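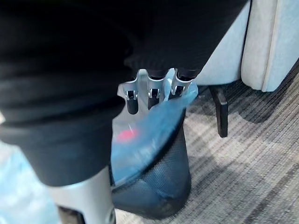

Figure 1. Three-fingered gripper at the rim of a lined mesh wastebasket, carpeted seating area.

Girdale Assistive Handling Project
Progress report to the Monder Fund
November 2020

Prepared by Shobha Subramaniam, Project Manager
Equipment and purchasing section reviewed by Barrett Rosenthal, Finance

1. Purpose of this report

This report covers spending on equipment since our last submission in May and sets out our plans for the remaining grant period. It also asks the Fund to approve one change to the equipment budget, described in section 4. Staffing and publications are reported separately.

2. Work carried out

The project is developing a mobile arm able to carry out light cleaning duties in shared offices and waiting areas. Work in this period has concentrated on waste bins. The task was chosen by our partner sites from a list of 17 routine duties, and it places heavy demands on the hand. A bin liner is thin, slips easily and changes shape when it is held. The bin itself may be light enough to move when the bag is pulled.

Yuxi Shi has led the handling trials, which take place in a furnished room with carpet and upholstered seating. Lined wastebaskets of the type shown in Figure 1 are used for much of this work. The three-fingered hand has been retained for all trials in the period. A two-fingered hand was considered at the planning stage and has been kept on the equipment list as a possible second purchase.

Marcus Doucet has begun a written procedure for the removal and replacement of liners. The removal section is in draft. The replacement section has not been started and is now expected in the final quarter of the grant.

3. Equipment purchased

The arm, the hand and the wrist camera were bought under the original allocation and have been entered in the asset register. Protective sleeving for the arm was bought from the consumables line. Orders for spare finger pads were placed with Goicoechea, whose quoted delivery time was 31 working days. The first order arrived complete. The second was delivered in two parts, and the invoice for the later part has not yet been received.

Finger pads have been replaced more often than our budget allowed for. The original plan assumed two sets for the whole project. We have fitted seven. Wear is greatest at the tips, and Ms Shi's records suggest that contact with wire mesh accounts for a good deal of it. The cost of each set is small, but the trials stop while the pads are changed and the hand is checked.

Bins, liners and floor coverings have been bought locally as required. Spending on these items is below forecast.

4. Change requested

We ask the Fund to allow the sum held for the two-fingered hand to be used instead for the following:

A second three-fingered hand of the same model, to be kept ready for use.
A stock of finger pads to last until the end of the grant.
A service agreement with Skurkari covering both hands, including an annual inspection.

The total falls within the existing equipment allocation and no additional money is sought. Bhavana Bhat has obtained written quotations for each item, and these are attached as Annex B. The Skurkari quotation is the only one with an expiry date, and we would be grateful for a decision before the end of the current quarter.

5. Risks

Delivery times remain the main concern. Should the second hand arrive late, trials will continue with the present one and the comparison of liner thicknesses will be moved to the end of the programme. There is also some uncertainty over storage at Girdale, as the lockable cupboard now in use will not take both hands in their cases. Mr Rosenthal is discussing this with the building manager.

6. Next report

The next report will include the completed liner procedure, an updated asset register and a statement of spending against each budget line. Questions on the figures in Annex A should be sent to Mr Rosenthal, and those on the quotations to Ms Bhat.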